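Subject: Re: [robotclub] Which ball for the sorting round?
From: Cremilda Queiroz
To: robotclub list

On Monday, Darari wrote:
> Are we still using the green ball for practice or did we switch to the
> beanbags? My team (Lonen) wants to start writing the drop part and we
> don't want to do it twice. Also do both bowls count or only the pink
> one? The rule sheet says "the target bowl" and then never says which
> one that is.

Hi Darari, hi everyone,

Still the ball! I know the beanbags came up at the last meeting, and I like them (they stay where you drop them, bless them), but we have 5 teams who already tuned their grip on the ball and I'm not going to pull the rug out in December. Beanbags can be a spring thing if people want. 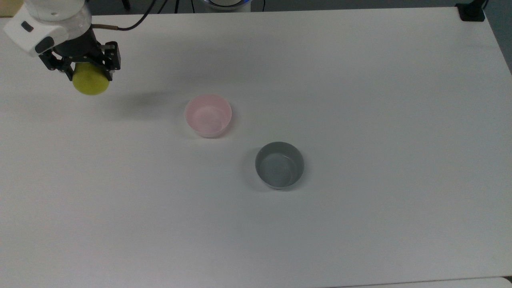

On the bowls, sorry, that's my sloppy writing. Both are in play. The judge calls pink or gray right before your run, so your program needs to take the color as an input and you can't hard-code one spot. Please don't measure the bowl positions at practice and type them in either, I'm going to move them between rounds and I will enjoy it.

Grip settings: the scale goes to 1000 and team Marwat has been happy at 126, but they lift pretty slowly, so try your own numbers before you copy theirs. If you go faster you'll probably want more. Write down what you used in the log, even the bad ones, it saves the next team an hour.

You get 7 tries per round, and a ball that bounces out of the bowl counts as a miss. I went back and forth on that one, but the Droltavlow folks asked for it and they're hosting, so there we are.

Table time is open after 4 pm if anyone wants an extra slot, just reply here with your team name so we don't end up with two groups at once again.

Cremilda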